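Home Explore Threads Saved Log in

Spent the afternoon at the Prakell open day. Posting notes here while I still remember them.

1/ Prakell shares a building with Rurkari, the motor people. You sign in at one desk and pick up a badge for both. Parking was full by 2 p.m., so I left the car by the bakery and walked.

2/ They had 3 demos running. I skipped the palletizer, having seen plenty of those. The one I wanted was the two-arm table, which they call Hà. It gets its own room at the end of the hall.

3/ The job is picking up scraps of colored paper and putting them in a trash bin. That sounds like nothing. Flat paper on a flat table is hard to grip, though, and the pieces are cut in odd shapes, so the arms can't go at each one the same way.

4/ The control software is called Wutar. The woman at the table said the current version was trained on 1,920 recorded runs. They threw out the rest of what they had and kept 1,601 of those for the final pass. I asked what got a run rejected. Mostly operator mistakes, she said — two scraps grabbed at once, or a dropped piece.

5/ Questions from the crowd were mostly about price. No answer on that. Someone asked if it could sort by color. Not in this version.

6/ I stayed for 17 minutes and could have stayed longer. The arms are slower than I expected. A person would clear that table in a few seconds. I still found it more interesting than the fast machine next door, where every box is the same box.

7/ Complaints: the room was warm, the sound system in the hall drowned out the staff, and the handout has no technical detail at all. If you go to the next one in November, bring your own questions.

8/ The Rurkari side was only a display case and a coffee machine. Good coffee. They let you handle a cutaway gearbox if you ask at the desk.
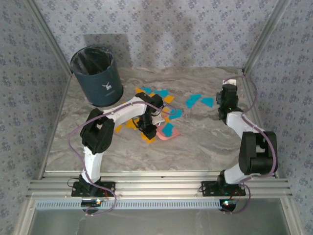 9/ Next open day has sign-up on the Prakell site, free, mornings only. I plan to go back and see the palletizer after all.

Contact | Terms | Back to top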